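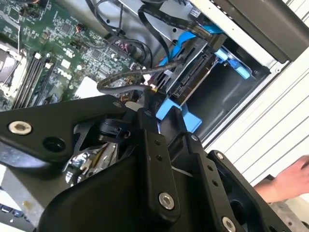

Figure 4. Interior of an open desktop case at the Altstead site, with the Dell motherboard, memory slots and cabling.

4.2 Cables as an obstacle to teardown

Repair manuals tend to treat a desktop computer as a stack of parts, each waiting politely to be removed. The machines in our sample had other ideas. Of the 1,062 case openings logged at Altstead and Skikbridge, a large share of the delays involved no part worth recovering at all. They involved cable.

The board in Figure 4 gives a fair idea of the problem. Memory slots are easy to recognize, and the white latches at their ends stand out well against the green board. The cables are another matter: a black bundle arcs over the motherboard and goes behind its upper edge, while a braided one loops toward the drive bay. Black on black is a popular choice among people who will never have to take the thing apart.

We therefore scored each case on a six-point scale, the Marikar clutter score, which rates how far cables must be moved before a given part can be reached. Two raters scored a subset of 32 cases separately. They agreed well on memory and poorly on drive bays, where one rater's "slightly in the way" was the other's "hopeless" – a gap of up to 4 points. Drive bay scores were settled by discussion, some of it lengthy, and are reported separately in the next section.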